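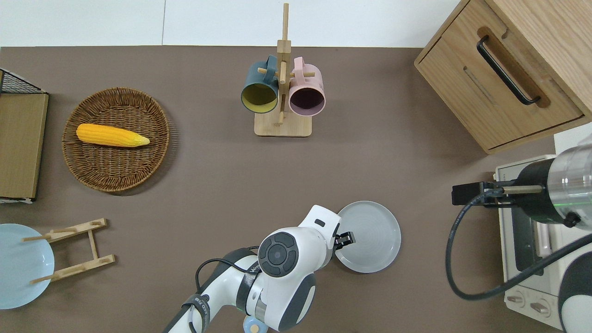
Kitchen table setup, two arms, gripper at the rim of the gray plate.

Week 7 notes: collecting demonstrations

OK, so last week we talked about what the policy does with its examples, and this week is about where the examples come from (a lot less glamorous, and the part I like best!). For the plate task we'll be working with the Weltier set, which has 216 demonstrations in it. I threw out more than I'd like to admit before I got to that number, mostly my own.

First thing: write the task down in one sentence before you touch the arm. "Pick up the gray plate and put it in the rack" is fine. "Tidy the table" isn't, since two people will tidy it two different ways and the model will land somewhere in between. Say where the episode starts, say where it ends, and stick to it.

Second, move things between episodes. I mean really move them. Slide the plate, turn it, swap what's near it. My first batch had the plate in nearly the same spot every time, and the policy I trained on it reached for that spot whether the plate was there or not.

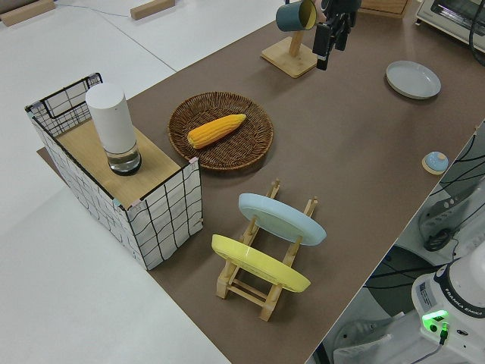 The clutter stays, by the way. Corn, mugs, whatever is on the table that day. If you only ever record on a bare table you get a policy that falls apart the first time somebody leaves a cup out, and somebody always leaves a cup out.

Check your views before each block too. When the arm reaches in, the wrist can hide the very thing you're reaching for, so look at all the streams and make sure at least one still shows the contact. And keep the slow, clumsy grasps if they end well! A small correction halfway through is useful data. What I cut is the stuff where the operator stops to think for ages with the gripper hanging in the air.
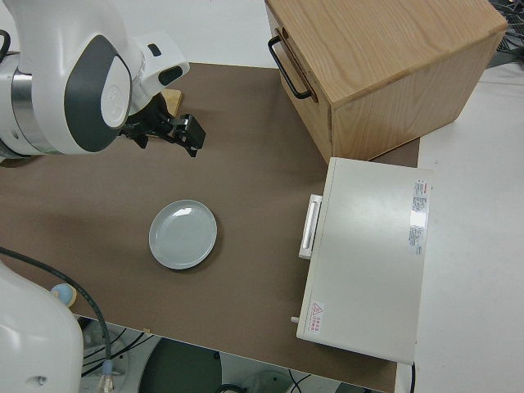 Su-chen Sin asked whether failed grasps should be deleted outright, and said she would sooner label them and keep them in a separate folder. I've come around to that. Put them in "failed", add a word or two on why, and leave them out of training for now.

For next time: record 2 short blocks with your partner, trade them, and mark every episode you would drop. Bring the list with you.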